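Robot Software II: Perception and Control
Handout for Unit 14: Camera Views in Simulation
Instructor: Hermine Imhof
Laboratory sessions: Amber Mulder

Purpose of this unit

Students will connect a perception module to a two-arm controller and test both in the Maddocks simulator. The controller receives one target pose for each gripper and must keep the two arms clear of each other and of the robot's own body.

1. Masking the robot's body

Before any object is detected, the parts of the view occupied by the robot must be removed. The mask is computed from the joint angles and the known shape of each link. It is not learned from color. A white body on a light grey floor gives a color threshold very little to work with, and the dark parts of the robot may be confused with shadow.

Students should also consider overlap. In the rendered view for this unit, the fingertips of the right gripper overlap the wood surface of the door. Overlap in one view does not establish contact. Contact must be read from the simulator's contact list. 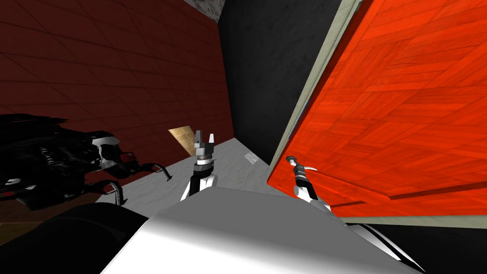

2. Frames and tilted surfaces

The door appears sharply tilted in the view. All poses are therefore to be converted to the base frame before planning begins. Submissions that plan in the camera frame will be returned without a grade.

3. Small objects on the floor

The sheet of paper and the white card are separate detection targets. Report a position and a confidence value for each. Targets with confidence below 90 percent are not passed to the planner.

4. Submission

Work in groups of 2. Submit the mask code, the planner log and a one-page report through Satard. Late work requires written approval from the instructor.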